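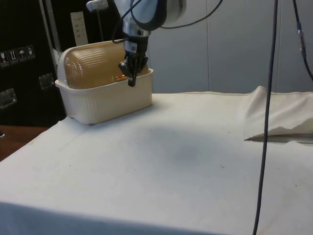 3.2 Where the wording comes from

I should say up front that I didn't set out to study copying. I wanted to know why clinic notice bills (the ones that make a walk-in or surgical clinic tell patients its wait times, its fees and who to complain to) kept turning up in provincial legislatures when so few of them ever got past second reading. I'd read maybe a dozen before I started getting a funny feeling, and then I hit the phrase "in a place and manner a reasonable patient would notice" for the third time in one afternoon and had to put the kettle on.

So the question changed. I went back and pulled every clinic notice bill I could get my hands on, starting with the 2000 sittings, and ended up with 158 of them. Private members' bills make up most of the pile, which won't shock anyone who has spent time around a legislature. Government bills are in there too, and I've kept them in the same set even though a colleague's very sensible marginal note told me to split them. Splitting them made the government group so small that one odd bill could swing it, and there is one very odd bill (more on the Dullel amendments in 3.4).

For comparing text I used the Kelemen matcher, a piece of software that lines up two documents and flags the runs of words they share. It's a bit fussy. It treats "licence" and "license" as different words, so I had to tidy the spelling first, and it gets terribly excited by enacting clauses, which are identical everywhere and mean nothing. I stripped those out by hand, along with short titles and commencement sections. If you try this yourself, strip the definitions as well and then run it again with the definitions back in! The two results tell you different things, and I wish I'd known that in April when I was redoing the lot.

What came back was messier than I'd hoped. I had pictured one tidy template sitting in some advocacy group's filing cabinet, with members all over the country filling in the blanks. There is a template, or at least there's a handout from the Mesau coalition that reads like one, and plenty of bills borrow from it cheerfully. But a good share of the shared language never appears in the Mesau handout at all. It travels from bill to bill. A member's office finds something that was introduced two provinces over, likes the penalties section, and takes it, numbering mistakes and everything. My favourite is a cross-reference to a subsection 9(4) that shows up in several bills whose section 9 stops at (3).

Those mistakes turned out to be the best evidence I had. Two drafters can land on the same sensible sentence on their own, and legislative counsel have house habits that push everybody toward the same phrasing anyway. It's much harder to land on the same wrong cross-reference by accident. I've leaned on errors heavily in what follows, more heavily than the matcher scores, and readers who prefer the scores will find them in the appendix.

I also talked to people in members' offices, on the understanding that I wouldn't name them or their ridings. Most were perfectly relaxed about borrowing. One told me that drafting from scratch would be "a bit rude", as though the earlier office had gone to all that trouble for nothing. The Dandstead clinic association, which opposed nearly every bill in the set, keeps its own pile of reusable paper too, and its committee submissions repeat each other every bit as faithfully as the bills do. I hadn't planned to look at the opposing side and I'm glad I did.

A word on dates. The set closes on 20th July, when I stopped collecting, and anything tabled afterward is left out even where I know about it. Several bills carry a review clause pointing to 2042, a year that seems to have been copied along with everything else. I asked three offices why that year and got three shrugs. I've coded it as borrowed text wherever it appears with the same surrounding sentence, and as unclear wherever it stands alone.

Figure 2. Two-finger gripper above a cream-coloured plastic basket holding a ribbed amber dome lid.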